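Accept cookies? We use them to remember your settings. Accept | Manage

Filed under: Home & Tidying / Small Bins

The Wicker Wastebasket Gallery

I have never trusted a pretty trash can. Ninum, the shop that talked me into woven baskets for the study, promised they would "make clearing up a pleasure." I am still waiting for the pleasure. What I can offer is a couple of pictures of a lined basket and some water bottles, with my doubts attached. Click through at your own pace. 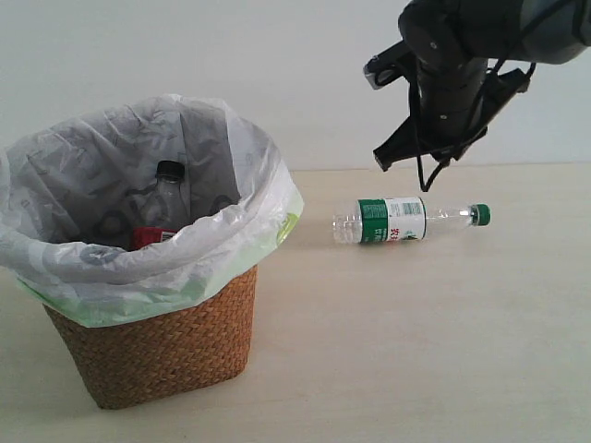 Words by Valentina Retamal — February

One clear bottle standing up in the bag, black cap on, and another lying on its side on the tabletop. My complaint with any basket this size is that bottles eat it alive. Put a few in upright and there's no room for so much as an envelope, and then someone (in my house, Reece) starts stacking things on top.

The weave is a nice honey brown, I'll give it that, but look how much of it the liner hides. You pay for wicker and you get a view of white plastic folded over the rim. I tried a smaller bag from Plinix at home and it slid down inside by lunchtime, so now I use the big ones and put up with the skirt.

And should bottles go in a wastebasket at all? Ours are supposed to go in the recycling out back. I've heard the argument that a bin within reach at least gets them off the table. Maybe. I would like to see the person who then sorts the bag. 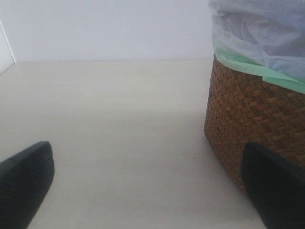
Valentina Retamal

Closer in, the weaving holds up better than I expected, tight little blocks running on the diagonal, redder in the shade and more golden where the light gets to it. Fine. I still wouldn't want to clean it. Soda gets into a weave and stays there, and the advice on the Ninum care card was to "wipe gently," which did nothing whatsoever for mine.

The bag stands up well above the rim, all creases. People tell me to tuck the extra under the base or tie a knot at the back. I've done both and both came loose. If you have a wicker basket and a liner that sits flat for longer than a day, write in, and please send a picture with it.

Contact | Copyright Valentina Retamal | Back to top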